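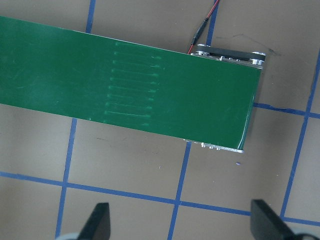 To: Members of the Intercollegiate Student Culture list
Subject: Re: Film program and submission rules, spring student festival

Dear colleagues,

The Office of Student Affairs at Drismont College thanks all departments that replied to the first notice. The questions received so far are answered in this message.

Wayne Bunting wrote:
> Our film club at Plevitz has two entries in preparation, one of
> them partly in Portuguese. Are subtitles required? We would also
> like to know whether a group that performs in the opening concert
> may enter the film competition as well.

English subtitles are required for any film in which another language is spoken. They must be part of the file submitted, as the projection system in Bittencourt Hall does not read separate subtitle files. Students may take part in both the concert and the competition. The names of all performers should appear on each entry form.

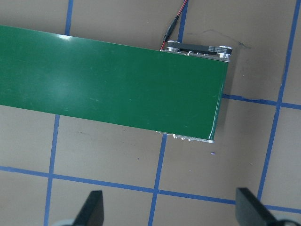

The limit of 9 minutes per film includes opening titles and credits. Last year 241 students took part in the festival, and total attendance over the two days was 1,014. Bittencourt Hall seats fewer than the old auditorium, so departments are asked to request tickets through their festival representative by the end of March.

Exhibits of national dress and crafts will be set up in the Kirkov Reading Room from 8 a.m. on the opening day. Tables are provided. Display cases must be reserved in advance.

The revised entry form will be sent to this list next week. Forms already submitted remain valid.

Respectfully,
Office of Student Affairs
Drismont College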